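Drernow repair room takes in old towers again this November

If you have a desktop computer gathering dust under a desk, the repair room at Drernow is opening its doors again in November, and I am very happy about it. I went by one afternoon with my own old tower (heavy, loud, slow to start) and ended up staying until they turned the lights out.

The drop-off is run by Skusisow, the reuse shop on Antoniuk, and it takes full-size desktops in any state. Last winter 90 machines came through the door and 23 of them went back out to families and after-school clubs. The rest were taken down for parts, and that's the side of it I find most fun. A tower nobody wants can still have good memory, a decent power supply and a drive cage full of useful little brackets!

What I like about the older office towers is how much of the inside comes apart with your fingers. Lay one on its side, take off the panel, and you're looking for colored latches before you ever reach for a screwdriver.

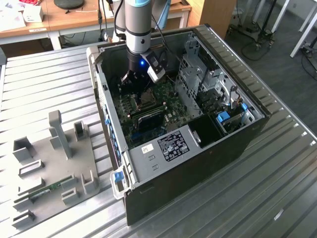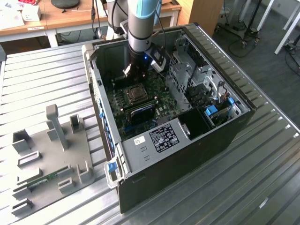

Blue plastic marks a lot of the clips and latches in this kind of case.

Memory is what the shop is shortest on right now. Small modules that used to be thrown in a box are being saved, tested and matched into pairs, and there's a shelf for graphics cards too. Hard drives are a separate matter. You can take yours home with you, or sign the slip and have it wiped at the Jinach counter, which takes almost 3 hours if the drive is a big one. I took mine home, along with a lot of photos I'd forgotten I had.

Drop-off is from 14:00 until closing, through the side door. Bring the power cord if you still have it. Monitors and printers aren't being accepted this time, and neither are laptops, though I'm told they may get their own month in spring. There's no charge for leaving a tower, and you can ask for a few of the parts back if you're fixing up another one at home. I asked for my fan.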